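Monday, bench 2, budget notes for July order

Purchasing wants one sheet from us, not four emails. Trying to get it all in one place before the 3:00 call w/ Thoa. Mostly my scribbles from this morning plus what Thắng wrote on the whiteboard, which somebody has half erased already.

Where we are
Two arms on one rail, one cell. Works. Question from upstairs is whether we go to a second cell this year or just buy spares for the first. Phong wants the second cell. Châu wants spares. I want finger pads that don't take five weeks to show up.

Quotes in so far
Umero — arm pair, rail, mounting plates. Price good till end of July. Does not include power supplies, had to ask twice. Shipping seperate.
Jakamar — same list, supplies included, longer wait. Their guy was vague on who pays for returns. Get that in writing.
Talpur — fingers and pads only. Fast. Minimum order is 168 pads, way more than we'd order by choice, but they keep fine in a drawer and we do go through them.
Grulby — frame extrusion and wall panels. No quote yet. Thiện calling again after lunch.

Pads
Biggest recurring thing and we never had a line for it! It's been coming out of "misc" and then misc is gone by spring. Giving it its own line. Thắng logged 1,024 grasps on the last set before he swapped them, stopped there since the grip on smooth stuff was getting sloppy. One set is not a study. Using it as the planning number anyway until we have another, will mark it as such on the sheet.

Talpur sample pads: ask if they sell the backing precut. Cutting by hand eats most of a morning and Châu's come out straighter than mine.

Cables
Left arm and right arm both need a spare full length. Not the short kit. The short kit got ordered last time and is still in the bag. If anyone wants it, bottom drawer.
Strain relief clips — cheap, buy a pile.
Need a decision on cable routing before we order for cell 2, otherwise we're guessing lengths. Thắng says copy cell 1 exactly. Fine by me. Phong wants the cable inside the link, which is a different arm and a different price, so no.

Work surface
Phong asked if cell 2 gets the same dark marbled top. Argument for: results compare directly. Argument against: the shine. Glare off it bugs the wrist view at some angles. Could get a matte sheet cut for the second one and keep the first as is. Put down both prices, let Thoa pick. Same for the walls — patterned or plain. Wallpaper is next to nothing in the budget so not worth a meeting.

Desk objects
Line for props too, small one. Pens, erasers, holders. People keep bringing things from their own desks and then taking them back mid-week, and then the object list is wrong. Buy 6 of each, label them, keep them in the bin with the lid. Thiện to write the list. Duplicates should be the same color or the labels are pointless.

Not buying
Second bench PC. Existing one copes.
Extended warranty from Umero. Read the terms, wear parts are excluded and wear parts are what we break.
Third arm. Stop asking.

Open
- Floor space for cell 2, need the tape measure back from Châu
- Outlet load on the window side, facilities has to sign
- Does the Jakamar plate fit our rail? hole spacing not on the drawing. Thiện emailed them
- Who signs over the small-purchase limit while Thoa's out

Order of spend if they cut us: pads, cables, power supplies, props, then the frame. Arms last, they're the piece that can slip to next year without stopping anything we do now. Phong disagrees, noted, he can argue it at 3:00.

Cell 1 on the desk-object task, yellow fingers and marbled top:

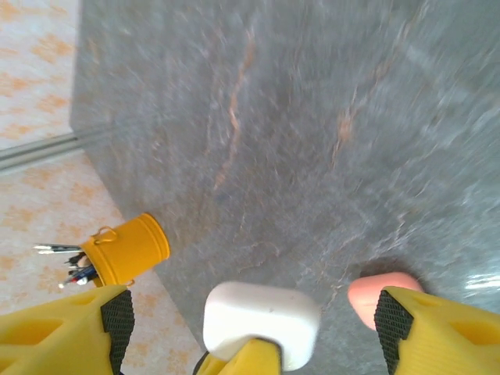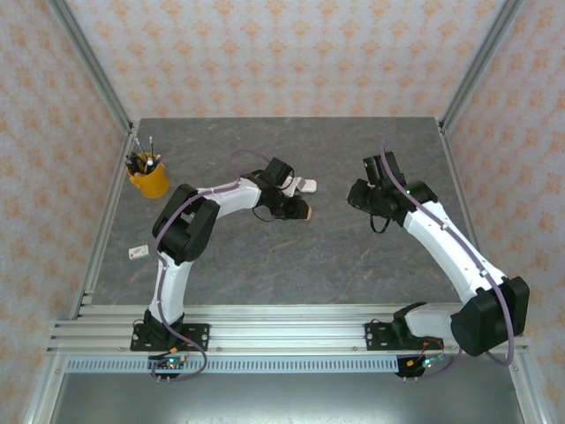
Q from Thoa, for the sheet: if we only get money for one of the two, second cell or spares, which do we take?

Spares. Cell 1 is what all the current work runs on, and a dead cable or a worn set of pads stops it the same day. We'd ask for the second cell again next round with the same quotes refreshed. Umero will requote if we ask before theirs runs out, Jakamar I still have to check.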